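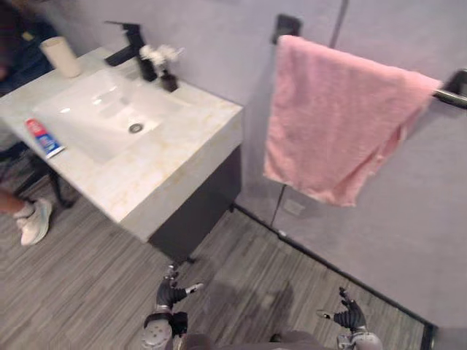

Burcombe Washroom Set: data card

Maintained by Leonie Ostermann and Amr El Khatib. Please read the section on staff before you quote anything from this card in a funding bid.

What it is

A set of 274 recordings of a two-armed robot working at a washbasin, made as part of the Hostel project. Hostel asks whether the bathroom round in short-stay lodgings can be handed over to a machine, wholly or in part. Dunne, who run the lodgings we worked with, clean 60 rooms a day at their largest site with 8 people. They wanted to know how many of the 8 they would still need. We didn't answer that question and this set can't answer it either, whatever the July slides say.

What is in it

Each recording has a head view and views from small cameras at the wrists. The tasks are small ones: pick up a toothpaste tube, hold it in both hands, put it down, straighten a towel, move a cup. A recording is cut at 300 seconds whether or not the task is finished. Unfinished ones are kept and marked "open". Please don't filter them out and then report a success rate.

The wrist views

These are the views people complain about. A good part of many of them is taken up by the arm itself, and the thing being handled may be out of sight altogether.

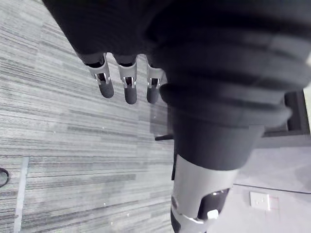 Wrist view: folded dark sleeve, three fingers, carpet tiles to the left.

Gerd Kasten argued for cropping the sleeve out. We left it in. A model trained on cropped views will have to meet the sleeve some day, and we would sooner it met it here. If you crop, say so in your paper.

What it changes for the staff

The project proposal says that the robot "frees housekeepers for guest-facing work". Annelore Görtz spent two weeks on the early shift with the Dunne team before we recorded anything, and her notes are in the folder called shift_notes. They are the most useful thing in this release. She found no guest-facing work for anyone to be freed for. Guests are out by the time the round begins, and the front desk has its own people.

She did find a good deal of bending, lifting and scrubbing, and a great many small decisions. Is this tube rubbish or does the guest want it? Is that towel used? A housekeeper settles these at a glance while doing something else. 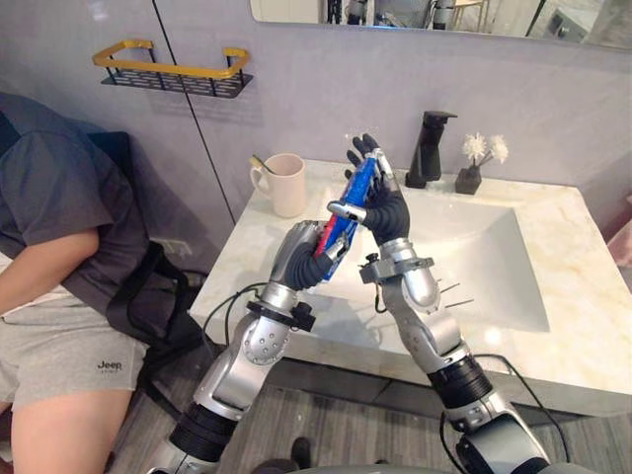
The decisions are the part we haven't touched. In our recordings the robot is told which object to take. Somebody has to do the telling, and in a real building that somebody would be a housekeeper with a tablet, paid the same, now answering for the machine's work on top of their own. Two of the people Annelore spoke to raised this before she did. One asked who would get the blame for a broken mug. We passed the question to Dunne and have had no reply.

The heavy work, meaning the shower tray, the bed and the bin bags on the stairs, isn't in this set at all. It is hard to do with these hands. So the tasks we chose are the ones that hurt least, and anyone who writes that the set "targets physical strain" has not looked at it.

Known problems

One vanity, one style of basin, one towel rail. Don't expect anything learned here to carry over to a different bathroom.

Objects are not always in the same spot from one recording to the next, and the labels don't record where they started.

People come into view in some recordings. There are no names in the files. If you find something that identifies a person, write to Amr El Khatib and we will pull the recording.

The wrist views are often soft close to the camera, and nothing has been sharpened.
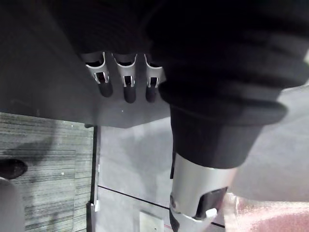
Wrist view under the grey panel, with a black shoe on the carpet at the left.

Terms of use

Free for research and teaching. Commercial use needs a letter from Droter, who own the recordings. Gerd Hamann at Droter handles these and is slow in summer.

If you publish staffing figures based on this set, you must state that no housekeeper was timed against the robot. None was. The figure in the July slides came from a spreadsheet and we have asked for it to be taken down.

Changes

Second release: shift notes added, "open" mark added, the word "helper" removed from all file names at the request of the Dunne team.
First release: recordings only.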